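Kalolano Recreation Center
Annual walk-through: indoor courts, equipment room, side rooms
Inspected May 15, 2021 by Leidy Grajales and Lakmal Gazi
Previous walk-through: January

Ratings used: OK, Watch, Fix, Closed. Anything marked Fix is to be done before the next league session. Comments are initialed.

1. ENTRANCE AND HALLWAY
Floor mats flat, no curled edges: OK
Exit signs lit: OK
Door closer, main entrance: Watch. Slams on the last foot of travel. Adjusted in January and has drifted back. (LG)
Hallway clear to full width: Fix. Folding chairs stacked on the east side again. They belong under the stage. (LG)
Fire extinguisher tag current: OK

2. COURTS A AND B
Surface free of cracks and lifted seams: Watch. Court B has a lifted corner behind the north baseline. Taped for now. Pushpa Thakur has the patch kit. (LZG)
Net posts tight in sleeves: OK
Net cord and crank: Fix, Court A. Crank handle slips under load. Keep hands clear when lowering.
Divider curtain: OK. Bottom chain is covered.
Wall padding: OK on A. On B, one panel is split at the fold. Stuffing is not exposed.
Lights: two tubes out over Court B. Murray Lavoie to replace when the lift is here.

3. BALLS AND RACKETS
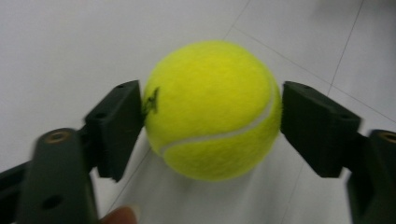

Photo: Na-rae Oh

Balls in circulation: 176
Balls pulled at this inspection: 88
Felt worn through or seam open: pulled
Dead bounce: pulled. Dropped from shoulder height next to a new ball. Anything that came up below the knee went in the discard bin.
Wet or moldy: none found
Hopper wire ends: Fix. One hopper has a broken weld with a sharp end. Taken out of use and tagged.
Loaner rackets, frames: OK
Loaner rackets, grips: Watch. Several are slick. Ullonness sent the wrong width of tape and the right one is on order.
Comment: Discards go to the school for chair legs, same as last time. Please do not put them back in the hopper. (LG)

4. EQUIPMENT ROOM
Shelves anchored to wall: OK
Heavy items on lower shelves: Fix. Weight plates are on the second shelf from the top. Move to floor level.
Ball machine cord and plug: OK. The Bevo unit was run for a few minutes with the guard on.
Ladder feet and locks: OK
Cleaning products labeled: Watch. One spray bottle has no label. Emptied and thrown out. (LZG)
Door lock: OK. Key 523 is on the hook in the office.

5. SIDE ROOMS
Tables level, no wobble: OK
Table edges free of splinters: OK
Cords kept out of walkways: OK
Outlets, cover plates: Fix. Cracked plate by the window in the small room.
Windows open and latch: OK
Blinds cords tied up: Watch. Two are hanging within reach of small children.
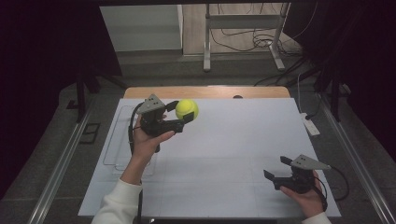
Tennis ball held above the white board, side room table.

6. FIRST AID AND RECORDS
Kit sealed and stocked: Fix. No cold packs left. Burn gel is out of date.
AED indicator light: OK
Incident log up to date: OK. One rolled ankle on Court B, no follow-up needed.
Emergency numbers posted: Watch. The sheet by the phone still lists the old office extension. Price to print a new one.

FOLLOW-UP
Court A crank: Lavoie
Court B corner: Thakur
Weight plates and hallway chairs: evening staff
Outlet plate: Lavoie
Cold packs and burn gel: Grajales
Blind cords: Gazi. Cleats are in the top drawer of the office desk.

Signed copies are kept in the office binder behind the January sheet.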